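December, late afternoon -- restaurant notebook, test kitchen

Second try at the crab bisque R. Camacho wants for the Solís menu. Stock from shells roasted hard, 2 quarts, strained twice. Flavor fine, color dull. Refugio says the tomato paste from Pakix fixes color without adding sweetness. I tasted sweetness. He says it was the sherry. We left the sherry out of pot B and it was still sweet, so I don't buy it.

Butter: 100 g per batch. Ondeck's recipe sheet claims you can halve that and lose nothing. We halved it. It lost plenty -- thin, and it split when reheated. 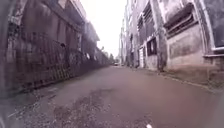
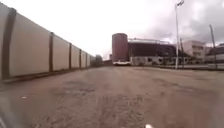
Walls on the left.
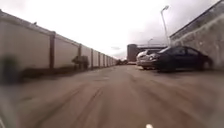 Is the brandy worth keeping in?
Only if it goes in before the cream and gets cooked down; added at the end, it just tastes raw.

Still to check: whether the Clukero blender makes a smoother soup than our old one. The brochure says so. Brochures say a lot. Want a blind tasting with people who didn't cook it, same bowls, same temperature, before anyone writes this up as settled. Rice for thickening next time, no flour. Ask Refugio where the second ladle went.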